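Unit 6 Notes: From Camera View to Arm Command
Robot Software Lab, section 2
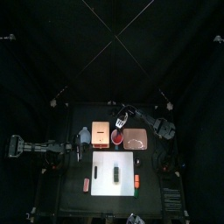
Figure 6.1. Two-arm cell with a mixed set of household objects.

These notes cover the software path from a camera picture to a joint command. Bring them to lab. The code names match the course repository, which is split into two packages: Rikon (perception and scene state) and Ornby (planning and control). Unit 5 covered the drivers and you should have those running already.

6.1 The loop

Every program in this unit has the same outer shape:

1. Get the latest camera frame and the latest joint readings.
2. Update the scene state.
3. Choose a task step.
4. Plan a motion for that step.
5. Send the motion to the controller and watch it.

Steps 1 and 2 run all the time in their own thread. Steps 3 to 5 run once per task step. A common bug in past terms was to call the planner from inside the perception thread. The arm then holds still while the scene state goes stale, and the next plan is made against old positions. Keep the threads apart and pass the scene state as a copy with a time stamp.

6.2 Frames

We use four coordinate frames: camera, table, left base and right base. All object poses in Rikon are stored in the table frame. All joint commands in Ornby are computed in the base frame of the arm that will move. The camera frame should never appear outside the perception package.

To move a point p from camera to table:

p_table = T_table_camera * p_camera

and from table to the left arm:

p_left = inverse(T_table_left) * p_table

Read the subscripts right to left. T_table_left takes a point written in the left base frame and gives it in the table frame, so going the other way needs the inverse. Most wrong answers on Homework 5 came from skipping that inverse. The arm still moves and the motion still looks smooth, it just goes to the wrong place.

The calibration file holds all three transforms. It is rebuilt in February and after any change to the camera mount. If your reach error is the same size and direction everywhere on the table, suspect calibration before you suspect your own code. If the error grows toward one side, suspect a rotation.

6.3 Segmentation and what goes wrong

Rikon gives one mask per object, with a class name and a score. The default score cutoff is 0.5. Look again at Figure 6.1 and think about which items will be easy. The white cutting board is bright, large and set against black, so its mask is nearly always clean. Three other cases need more care.

Translucent items. The white plastic bottle at the left lets some light through. Depth readings on this kind of surface tend to be noisy or missing. Fit the outline in the color image first, then fill in depth from the table plane and the known bottle height.

Objects on objects. The dark green block stands on the board. If the segmenter joins the two, the planner gets one odd shape with a grasp point in the middle of it. Rikon has a parent field for this. The block should list the board as parent, and the board should list the table.

Dark on dark. The black table and black fabric walls cut down on background clutter, which helps with light objects. They do nothing for a dark one. The small dark round object near the corner of the board is a good test item for your cutoff setting. Lower the cutoff until it shows up and see what else shows up with it.

Partial cover is a fourth case, and it gets its own section in Unit 7. The small blue object in front of the pink cup will do as a preview. From a single fixed view, a mask may run the two together or drop the smaller one.

6.4 Scene state

The scene state is a plain list. Each entry has:

id
class name
pose in the table frame
bounding size
parent
score
last seen (seconds)

An entry is not deleted when its object goes missing for one frame. Arms pass over objects all the time, and in a two-arm cell there is often a link or a gripper between the camera and something you care about. Keep the entry, let the last seen value grow, and mark it stale after two seconds. A stale object still counts as an obstacle but cannot be picked as a grasp target.

The arms themselves are not in the list. They come from the joint readings and the robot model, and Rikon removes them from the depth data before segmentation. If you see a phantom object that follows the gripper around, the joint readings and the camera frame are out of step. Check the time stamps.

6.5 Choosing an arm

Ornby splits the table into a left zone, a right zone and a shared zone. An object in the left zone goes to the left arm, and the same on the right. In the shared zone, the rule is:

a. If one arm is holding something, use the other.
b. If both are free, use the one with the shorter joint path.
c. If the paths are equal within the tolerance, use the left.

Rule c is only there to make runs repeatable. Any fixed choice would do.

An arm has to hold a lock before it can enter the shared zone. The lock is released when the whole arm is out, including the elbow. Checking only the gripper is a mistake we see every term. In our cell, one arm comes across from the left and the other reaches in from the back, so the two do not mirror each other and you can't copy a safe pose from one to the other by flipping signs.

6.6 Planning

The planner samples joint positions, drops those in collision and connects the rest. On the practice set it was given 1362 planning requests and solved 91 percent of them within the default time limit. Most of the failures were goals close to the table surface, where the fingers have little room. Things to try, in this order:

– Raise the pre-grasp height and make the last part a straight line down.
– Rotate the grasp. A long thin object such as the marker should be gripped across its short side.
– Allow contact between the fingers and the target object only. Do not turn off collision checks for the table.
– Raise the time limit. This is last on purpose.

Flat objects need a different approach. A shallow tray can't be pinched from above across its full width if the gripper does not open that far. Use an edge grasp on the rim. The grasp table in Ornby has 13 entries, and the edge grasps are at the bottom.

Cables are not in the robot model. Keep the wrist joint limits as given in the config file, even when a wider range would make a plan succeed. The limits leave slack for the cable loops.

6.7 Watching the motion

While a motion runs, the controller compares commanded and measured joint positions. If the gap on any joint goes over its limit, the motion stops and returns TRACKING_ERROR. Your code must handle this return value. Do not simply send the same motion again. Update the scene state first, then replan from the measured position.

A closed gripper with a gap of zero means nothing is between the fingers. Treat it as a failed grasp, back off to the pre-grasp height and look again.

6.8 Lab task

Work in pairs. Load the recorded session named bukari from the course drive and run it through Rikon. Then:

1. Print the scene state at the start and check each parent field by hand.
2. Plot the score of the bottle over the full session.
3. Write the shared zone lock and run it in the simulator with both arms active.
4. Make the planner fail once on purpose and explain the return code.

Hand in the code, the plot and one page of notes by Wednesday, 5 p.m. Label the axes.

Reading: Radonjić course reader, chapter on task and motion planning. Skip the proofs. The section on locks is short and you will need it for item 3.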